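On the Pricing of Stediva, and What a Court Can and Cannot Put Right

It is now possible to write with some confidence about the proceedings against Apolinar Ventura, formerly chief executive of Hamann, the company that held the licence for Stediva. Judgment has been given, the period for an appeal against conviction has passed, and the sentence of five years stands. I have followed the matter from the outset, first in a professional capacity and latterly as a private observer, and I have been asked by several readers to set out my view of it in one place.

The facts are not in dispute. Stediva is an old medicine for a rare disorder of the blood. It was never patented in this country by Hamann, which acquired the licence when it bought a smaller firm, Karnen, and found itself the only supplier. Before the purchase a month's treatment cost £455. Within two months of it the same treatment, from the same factory and in the same packaging, cost £1,491. Hospitals paid because they had to. Patients who bought privately either found the money or went without, and their letters, read out at the hearing into supply, made uncomfortable listening.

It is a common belief that Mr Ventura was convicted of raising that price. He was not. The price rise was lawful under the rules as they then stood, and the prosecution said so in its opening remarks. He was convicted of misleading the investors in Hatitz, a fund he had managed before joining Hamann. Money had been moved out of Hatitz to cover earlier losses, and the quarterly statements sent to investors described holdings that the fund did not have. The Stediva affair was mentioned in court only where it bore upon the dates.

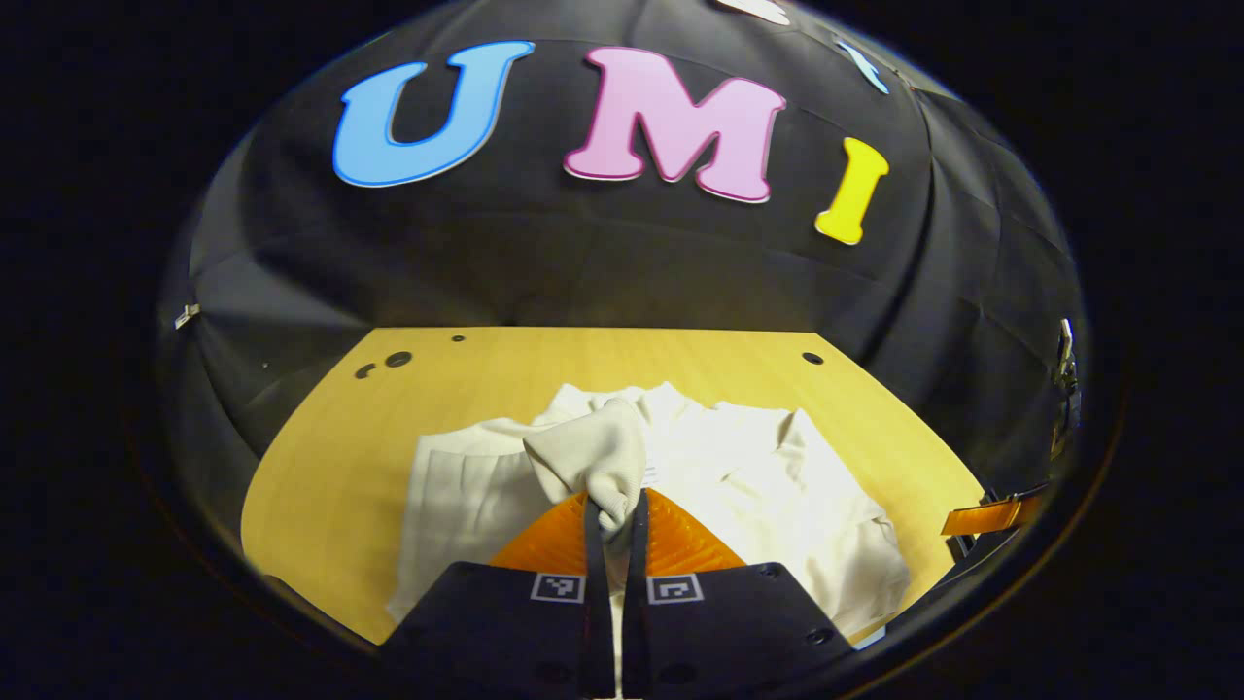

This page was last changed on 10 August 2024.

I draw attention to the distinction because much of the public comment has passed over it. A newspaper reader could be forgiven for thinking that a wrong done to patients had been answered with a term of imprisonment. The persons compensated under the order are investors. They are entitled to their compensation and I do not begrudge it. The patients were not parties to the case and will receive nothing under it.

The most useful contribution to the trial, in my opinion, came from Dörte Diekmann, the accountant instructed to examine the fund's records. Her report is long and dry, and it was criticised by the defence on both grounds. It nevertheless established the order in which the payments had been made, and once that order was known the explanation offered by Mr Ventura (that the transfers were loans, agreed in advance and poorly recorded) could not be sustained. The loan papers bore dates earlier than the losses they were said to cover. Mrs Diekmann was asked under cross-examination whether this might be a clerical error. She replied that it might, once.

Mr Ventura's conduct outside the courtroom has attracted a good deal of attention, and I do not propose to add to it at length. He gave interviews against the advice of his solicitors. He spoke of his critics in terms he may now regret. The judge directed the jury to disregard all of it and, so far as one can tell from the verdicts, the jury did so; he was acquitted on two of the charges, which a jury moved by simple dislike would hardly have troubled to do.

There remains the question of the sentence. Some correspondents consider it too short and others consider it severe for a man of previous good character. I would observe that the sum involved was large, that the deception continued over several years, and that there was no early admission. Against this, most of the investors recovered what they had put in, partly through Hamann's own success. The defence relied heavily on that last point. The judge gave it limited weight, remarking that a person who takes a risk with another's money without leave is not excused by winning. I consider that he was right to do so.

As for Stediva itself, a second supplier has applied for a licence and a decision is expected in October. The price has fallen a little — though it has not returned to its former level, and Hamann has given no undertaking that it will. The present rules allow a health authority to refer a sudden increase for review, but they set no time limit within which the review must be finished, and in the meantime the new price is payable in full. I have written to my own representative asking that a limit be introduced, and I shall publish the reply when it is received.

Two readers have asked whether the full judgment may be consulted. It may be requested from the court office on payment of the usual copying fee. Mrs Diekmann's report is attached to it as the second appendix.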